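Drurmont Makers Forum > Arms, Grippers and Moving Things > Teaching by hand or teaching by remote?

Started December 22, 2018

soldersplat wrote:
Right, I need some opinions before I waste my whole Christmas break on this. I've got two arms on a body with a camera at head height, and I want it to learn a few tidying jobs around the house, starting with picking things up off the floor. I can do it two ways. Either I grab the arm and push it through the movement myself while it records the joints, or I sit with the controllers and drive it from across the room, watching what the head camera sees.

I started by hand because it seemed the obvious way. Lovely for the first few goes! You feel exactly where the arm wants to bind up. But my own arms keep getting into the camera view, and I can only really move one side at a time unless I rope somebody in for the other. So yesterday I switched to remote, and now everything takes forever and I keep stopping short of whatever I'm reaching for.

Which do people stick with?

bracketbadger wrote:
By hand, every time. I've done the Wumorow tutorials both ways and the remote stuff always comes out jerky. You can't feel anything through a joystick, so you creep up on the object, stop, have a think, creep a bit more, and then the robot learns to creep and stop and have a think as well. Mine used to pause over a sponge like it was choosing a sandwich.

With your hands on the arm you get one clean sweep. Tape over the bit you're holding if you're worried about marking it.

teasmade_ii wrote:
Can't agree with that. If the robot is going to work from the camera then it has to learn from pictures like the ones it'll get later, and it won't have your elbow in them later. I lost a fortnight in April to this. I'd hand-guided 174 goes at putting cups on a shelf, trained on the lot, and it was completely lost the moment I stepped away from it. I think it had learned to follow my sleeve.

Jerky is fixable – you practise. I was dreadful for the first 2 evenings and then it sort of clicked.

bracketbadger wrote:
Or you guide it by hand once, then play the joint recording back with nobody standing there and record the camera on the playback. Clean pictures AND a smooth movement. That's what I do and I never see it mentioned.

teasmade_ii wrote:
Works as long as everything is back in exactly the same place for the playback. Fine for a cup on a marked spot. With cloth, forget it, you'll never get a crumpled top to land the same way twice.

soldersplat wrote:
Ooh, the playback thing is clever, I'd not thought of that. But cloth is most of what I'm after so I might be stuck with remote.

Maybe it would help if you saw what I'm driving with. I'm working on a marble tile floor, left arm parked out of the way, right arm reaching out towards the chair with the blue cloth round its back. The hanger down on the right is the one I keep fluffing. It lies flat, so there's nothing to get a finger under, and from the head camera I honest to goodness cannot judge how high the gripper is off the tiles. Same with the dark red cloth, only that's more forgiving. Any tips on lining up from this angle very welcome (I've got 6 decent goes saved and a great many rubbish ones).

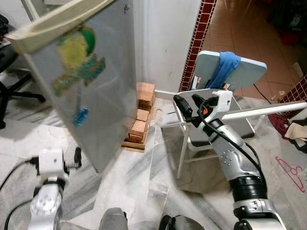
gantrygoose wrote:
Long-time reader, hello. Your clear sheet by the chair would worry me far more than the hanger does! It's throwing back light from the floor, and on mine anything see-through and shiny made the depth readings go potty. If you've got a depth camera on there have a look at what it makes of that patch. If it's only a normal camera then ignore me.

For the height thing, I watch the gap between the gripper and its reflection, where the floor is shiny enough to give one. Yours looks as if it might be, there's a bit of reflection round the chair. When the two nearly meet, you're nearly down. Failing that, put a lamp off to one side and use the shadow.

bracketbadger wrote:
OK, I'll give you that cloth on a floor is a bad fit for playback. I'd still hand-guide the hanger, mind. It's a stiff shape and you can put it back where it was with a couple of pencil marks or a bit of tape. Going in by hand you'd soon find out what angle the fingers need, and then you can copy that angle when you drive it.

Also watch that cable looping down the outside of the right arm. I had one like that catch on a chair leg on the way back and it pulled the plug half out. Driving by remote you're staring at the gripper and you don't notice until it's gone tight.

soldersplat wrote:
Noted on the cable, I'll get a strap on it. And no depth camera, just the ordinary sort, so I'll leave the sheet be for now. The shadow idea I can try tonight, I've got a clip lamp somewhere.

teasmade_ii wrote:
One more on the remote side. Don't keep the goes where you dithered, even when you got the thing in the end. I kept all of mine at first as it felt like such a waste to bin them, and the robot picked up every wobble. I do 3 practice runs with recording off before each session now, just to get my hand in.

Do keep the ones where you missed and then went straight back in neatly, though. Those taught mine to have another try.

bracketbadger wrote:
See, I'd bin those too. Mine learned to miss first, on purpose, every single time. Miss, back up, grab. Drove me up the wall.

teasmade_ii wrote:
Start the recording just after the miss, then. You keep the recovery and lose the bit that caused it.

bracketbadger wrote:
Hm. All right, that's fair, I might have to go back and try that.

soldersplat wrote:
Well, the lamp helps a lot! Low down and off to the left seems best, I can see the shadow of the fingers come in and I've stopped hovering miles too high. I did the hanger by hand first for the angle, as suggested, and it wants to be far more tilted than I'd been driving it – I'd been coming straight down like a crane. Still dropping it on the way up more often than not. Is that a grip force thing or should I be putting something rubbery on the fingers?

gantrygoose wrote:
Rubbery first, it's cheaper. I cut up a washing-up glove for mine. Change it before you record any more though, or your early goes won't match your later ones.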